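**Granite worktops: seal it, leave it, or rip it out?**

**plornitz_pete** wrote:
Right, we've got the keys to the new house and the kitchen has a brown speckledy stone worktop that my other half loves and I can't stand. Previous owners left no paperwork except a receipt for a tub of Burnine stone polish. Do I need to seal this stuff every year or is that a myth put about by people who sell sealer? Had one quote from Hajdu for replacing the lot, £2,000 fitted, and I nearly fell off the stool.

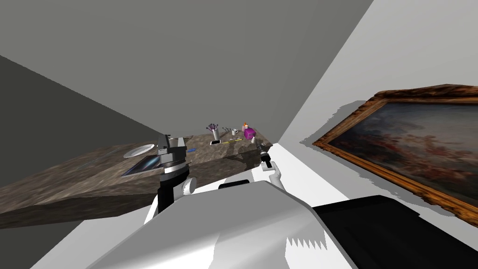
So that's where we are. I'd happily have plain wood, she says wood goes black round the taps within a year. Any views welcome, even rude ones.

**loukia_g** wrote:
Keep it!! We had beech in our last place and your wife is right, it went horrid round the taps and I was forever oiling it. For the sealing, do the water test. Put a few drops on, leave them while you have a cuppa, wipe off. If there's a dark patch it wants sealing, if not leave it alone. I do mine every December before the relatives come, mostly out of habit.
Loukia Giannakopoulos (yes, the one from the tiling thread)

**grout_expectations** wrote:
Disagree with every December. Too much sealer on a dense stone just sits on top and goes smeary, and then you're on your knees with a rag trying to get it off. I've touched mine once since it went in.

**loukia_g** wrote:
Mine isn't smeary, thank you! Depends on the stone, surely. Mine drinks it up.

**plornitz_pete** wrote:
Did the test on February 23, 2022 (putting it here so I remember). Faint mark by the hob end, nothing elsewhere. Next question then: brown stone, white basin. Would you change the basin for a dark one?
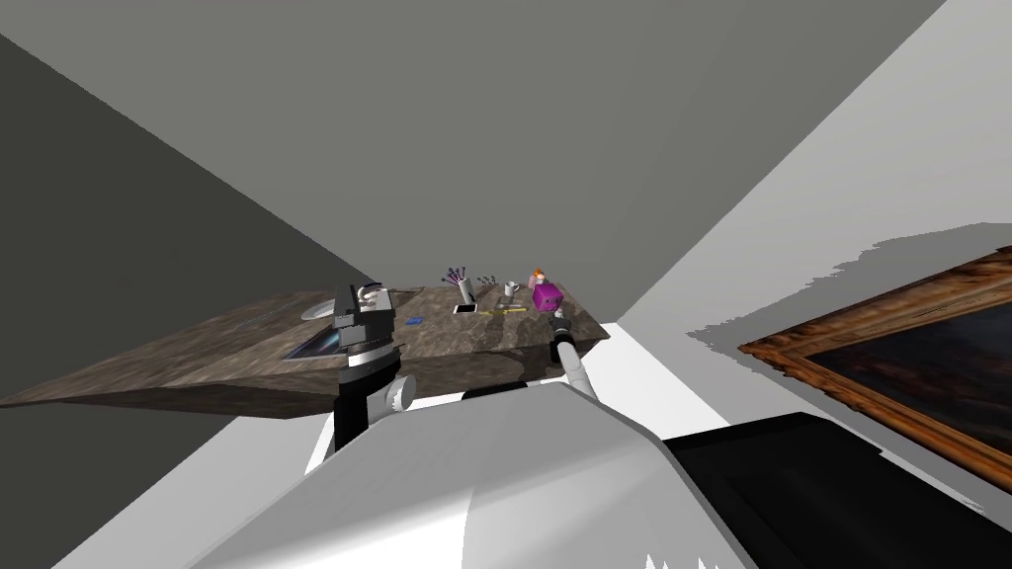 *Sink end of the worktop, little oval basin*

**hobnob77** wrote:
White's fine, it's the wall colour I'd change. Grey with brown always looks a bit dentist to me. Go for something warm, Varnodero do a nice clay shade and the tester pots are 99p.

**grout_expectations** wrote:
Leave the basin. Getting an old one out of stone without chipping the edge is a pig of a job, and I paid a chap to do mine and he still cracked it. Fix the mark at the hob end with one thin coat and spend the money on a decent tap.

**plornitz_pete** wrote:
She's read all this over my shoulder and is being unbearable. Fine, it stays. Hobnob, is the clay one pinky or more orangey?

**hobnob77** wrote:
Pinky in the morning, orangey with the lights on. Get 2 pots and try both walls.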